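Threads › Stationery › Whiteboard markers, storage and drying out

Search posts, people, tags

1/ A thread on whiteboard markers, prompted by the question of why a box bought in April is already half dead. Most of this applies to any alcohol-based dry-wipe marker.

2/ The ink is pigment, a resin binder, a release agent and solvent. The solvent carries everything to the nib and then leaves. The release agent stops the resin bonding to the board. If either is short, you get a faint line or a line that won't wipe.

3/ Storage first. Flat is the usual advice and I have found no reason to depart from it. Stored nib up, the pigment settles at the back of the reservoir and the line goes grey. Stored nib down, the nib floods and the first stroke is a blot.

4/ A marker that has stood nib up for a month can often be recovered. Cap on, lay it down overnight, then write on scrap until the colour evens out. Do not shake it with the cap off.

5/ Caps. The seal is a thin ridge inside the cap, and the click tells you it has seated. No click, no seal. The Skodo caps click twice and only the second one counts, a fact mentioned in small print inside the lid of the box and nowhere else.

6/ I kept a log for one set: 117 cappings before the first cap started to feel loose. One set, one user, so treat it as an anecdote with a number attached.

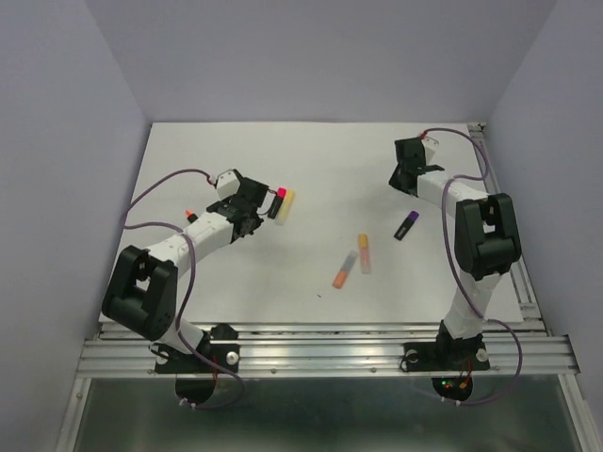

7/ Markers left lying on a board should at least be capped. The other thing to sort out is where they go afterwards. A shallow tray with a lip is enough. Deep pots look tidy but force the markers upright, and you are back to post 3.

8/ Tray dimensions, as several people asked. Mine is a Grinmont drawer insert, 282 mm long inside, which takes two standard markers end to end with a little slack. Width matters less. One layer only, or the colour you want will be at the bottom.

9/ Sorting. By colour is the obvious method. I sort by condition as well: good ones to the left, doubtful ones to the right. A doubtful marker gets one night flat and one retest. If it still skips, it goes.

We use cookies to remember your settings and measure visits. Accept all | Manage choices

10/ The retest is a straight line the full width of the board at normal writing speed. Skipping in the first few centimetres is a dry nib surface and usually clears. Skipping towards the end means the reservoir is low and will not clear.

11/ Nibs. Bullet nibs outlast chisel nibs for me, mainly on rough or worn boards. Lambrakis sells replacement nibs for its refillable range. Pull the old one with tweezers, push the new one in, cap it and wait an hour before writing.

12/ Line length. Nisov prints 478 metres on the barrel of its bullet marker. I have not measured it and don't intend to. Their large one says 3,000 on the box with no unit, so I have written to ask what it refers to.

13/ Cleaning the board affects the markers too. Residue from spray cleaner gets picked up by the nib and glazes it. Wipe with a dry cloth afterwards and let the surface dry fully before writing – five minutes is plenty in a heated room.

14/ Correction to post 11: the hour's wait is for bullet nibs. Chisel nibs have more felt to fill and need two.

15/ Still no reply from Nisov about the 3,000. I will add it here if one arrives.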